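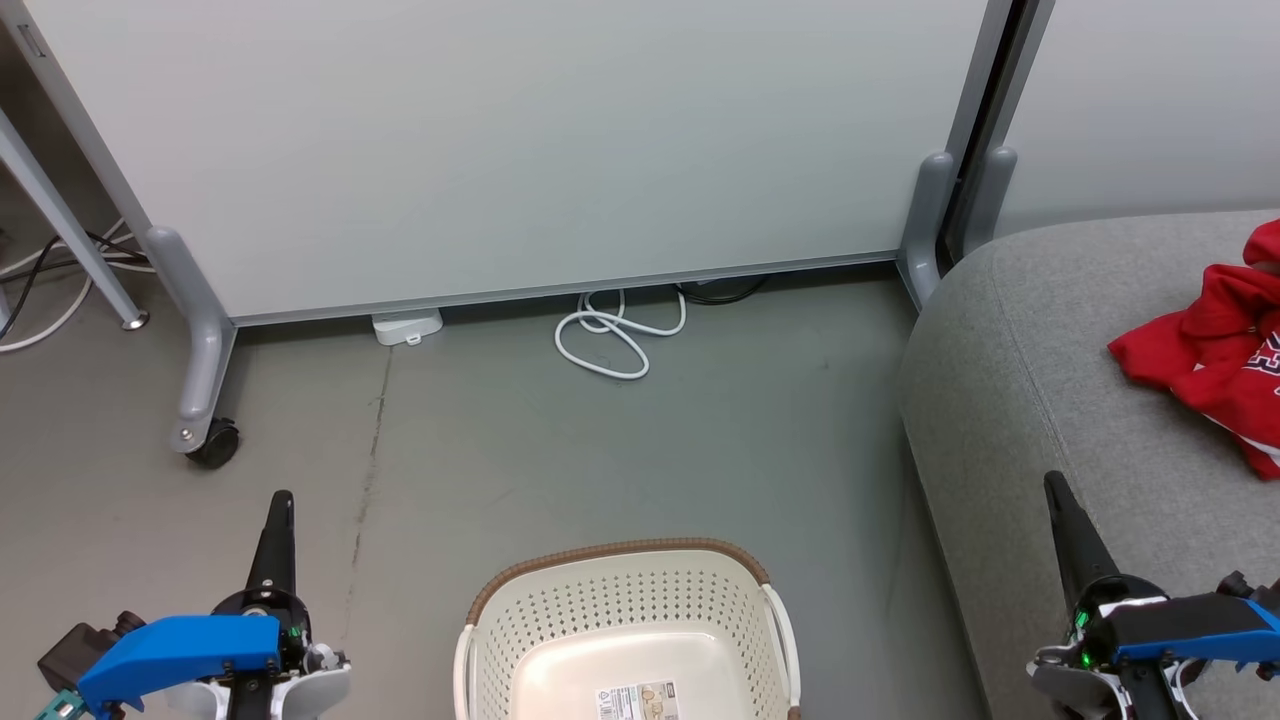 # What We Call the Colors: Everyday Color Words in Lastham and Jiludby

Project report, spring term
Jamie Bickerstaff

## How the project started

My grandmother has a kitchen that she calls primrose, my mother calls yellow, and I would have called cream if anyone had asked me before I began this project. We have all eaten breakfast in it for years without noticing that we disagree. Then in the fall she wanted it repainted "the same again," and I was sent to the paint store with a teacup she said was a good match, and came home with the wrong can. She was very nice about it. My mother was less nice, having driven me both ways.

I kept thinking about that can of paint when we were asked to propose a language project. My first idea was to write about paint names, which are wonderful (there is one on the rack at Rajan, the paint and hardware store on Surkstead Road, called Quiet Biscuit). But paint names are written by people whose job is to sell paint, and I was more curious about the words ordinary people reach for when they have a color in front of them and have to say something. So the question became: do people of different ages, in two towns that sit next to each other, use different words for the same colors? And a smaller one that grew as I went along: where do those words come from?

I live in Lastham. Jiludby is down the valley and used to have the dye works, which closed before I was born. I had a hunch that people there might talk about color more carefully. I'll come to how that hunch did.

## What I did

I talked to 58 people between January and April. Most were people I could reach easily, through family, the swimming club, my after-school job and the coffee mornings at the Methodist hall in Jiludby, where I was fed a great deal. It is not a proper random sample and I don't want to pretend otherwise. There are too many swimmers in it, for a start.

Each person got the same set of plain painted cards, shown one at a time by a window, and I asked, "What color would you say that is?" I wrote down everything they said until they were happy, including changes of mind. After the cards I asked them to tell me about something they owned or remembered that was a color they liked. I added that part as an icebreaker and meant to throw it away, and it ended up being the best part of the whole project.

I did the painting of the cards myself, badly at first. The early ones dried with streaks, and a woman at the swimming club called one of them "green with something wrong with it," so I started over with a foam roller and let them dry flat on the garage shelf. I also learned to keep them in an envelope. Colors left out on a windowsill for weeks drift, and I had to repaint the pink.

By the end my notebook held 1147 separate answers. Typing them up took most of one school vacation. I counted "light blue" and "lightish blue" as different when I typed them and then merged them later, which my teacher pointed out I should have decided beforehand. She's right, and if I did it again I would write the rules for merging on the first page of the notebook before talking to anybody.

## What people said

### Blue and green

These were easy to collect and hard to sort out. Older people in both towns used names of things: duck egg, bottle, navy, airforce, sage, pea. Younger people used a plain color word with something in front of it, so that what was "duck egg" to a person of my grandmother's age was "pale blue" or "minty blue" to someone in my class. One card fell right between blue and green, and I'd put it in on purpose, hoping for arguments. I got them. A married couple in Jiludby answered separately, then found out they'd said different things, and were still at it when I put my coat on.

Teal came up a lot among people in their thirties and forties, and hardly at all from anyone older. Several of the older people knew the word but said they wouldn't use it themselves. "That's a word off a bathroom," one man told me, and I have thought of it every time I've brushed my teeth since.

### Red

I expected red to be dull. It's the color that everybody agrees about, or so I thought, and the card I'd painted was as straightforward a red as I could mix. Nearly everyone did say "red" first. What surprised me was how many people then kept going without being asked. Pillar-box, cherry, tomato, "a Christmas red," "a fire-engine red but an old fire engine."

Cloth made it more complicated. When people got to the part about things they owned, a lot of the reds were scarves, coats, blankets and curtains, and they'd give me more than one word for a single object. A coat was scarlet on the shoulders and crimson under the arms. I think this happens because fabric folds, and the inside of a fold is so much darker than the top of it. A painted card has none of that. If I'd had cloth samples alongside the cards from the start I would have more to say here, and it is the change I'd most like to make.

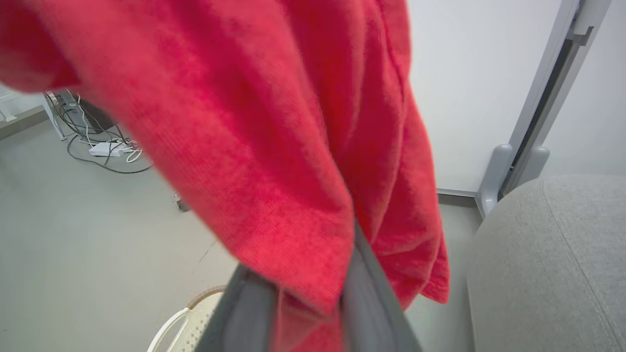

*Figure 2. Red cloth. The creases run to crimson and the raised parts are closer to coral.*

"Coral," by the way, was the word I found most slippery in the entire notebook. People gave it to me for a pink card, for an orange card, and once for the red. My aunt says coral is whatever lipstick her bridesmaids wore, and she will not be moved.

### Brown, gray and the ones nobody likes

I felt sorry for these cards by the end. The brown got food words from almost everyone (toffee, gravy, tea, and chocolate again and again), and the gray mostly got sighs. But the gray also brought out some lovely local answers. In Lastham a few of the older people said "slate," and when I asked which slate they meant, they could tell me: the roof of the old school, in rain. I'd walked under that roof for years.

There was a muddy yellow-green that I had mixed by accident and kept. It was called khaki, mustard, baby (meaning what you find in a diaper), and, by a very polite gentleman at the coffee morning, "an unfortunate olive."

## The dye works and Mr. Yeoman

Derek Yeoman worked in the shade room at Jiludby for most of his life and agreed to talk to me at his kitchen table. I had planned for half an hour and stayed until it was dark. His job was matching. A customer would send in a scrap, sometimes no bigger than a stamp, and the shade room had to say what would need to go into the vat to get a whole roll like it.

I asked him what words they'd used, expecting a treasure chest. He laughed at me a bit. They used numbers for the recipes, he said, and for talking across the bench they had a small handful of words that all meant *different from*. A sample could be "full" or "thin." It could be "bluer" or "yellower" — even a red could be bluer, which took me some time to get my head around. It could be "flat," meaning there was no life in it. Nobody in the shade room said crimson, because one man's crimson wasn't another's and you could lose a whole batch that way.

He also told me never to trust a color after lunch. They did their matching in the morning at a north window, and if the sky turned yellow before a storm they'd stop and do paperwork.

What I liked best was that at home he used all the fancy words with no trouble at all. His wife's good coat was "burgundy." His front door was "British racing green." He saved the careful talk for work, and he told me he'd never once called a door bluer.

## Did the towns differ?

Less than I'd hoped. If you take the answers from Lastham and the answers from Jiludby and set them beside each other, the lists look very alike, and age makes a far bigger difference than which end of the valley you come from. My hunch about the dye works was mostly wrong. The people who had worked there, or whose parents had, did not use more color words than anyone else.

They did do one thing differently, though. They were much more likely to pick the card up, tilt it, and carry it closer to the window before they answered. Some asked if they could take it outside. I hadn't made a column for that, so I only have my notes in the margins to go on, and I can't say how common it was with any confidence. I noticed it because I'd started doing it myself after the afternoon at Mr. Yeoman's.

## Where the words come from

I grouped the "thing" words by the kind of thing. Food was the biggest group by a long way, then plants, then clothes and cloth. Vehicles came up more than I would have guessed, usually from people remembering one particular car. Teenagers borrowed from phones and video games, and the oldest people borrowed from uniforms. Airforce blue only works if you've seen one, and two of my classmates thought it meant the color of the sky.

So I think a good many color words have a kind of shelf life. When the thing goes, the word hangs on for a while among the people who remember it, and after that it's only a sound. I asked my little cousin what color a primrose was and she said, very sure of herself, "Rose."
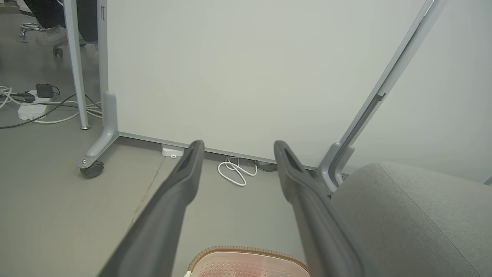 ## What I would change

- Use cloth as well as card, in the same colors if I can find them.
- Decide how to merge answers before starting.
- Talk to more people in their twenties. I have hardly any, as they are all away or at work when a student can visit.
- Write down the time of day and the weather for each interview. Mr. Yeoman was quite stern about this.
- Paint spares.

## Thanks

To everybody who looked at my cards, and especially those who looked twice. To the staff at Rajan for the sample pots and for letting me stand at the rack writing down names. To Mr. Yeoman, for the afternoon and the fruitcake. To my mother for driving. And to my grandmother, whose kitchen has now been done in the right color, although she and I are still calling it different things.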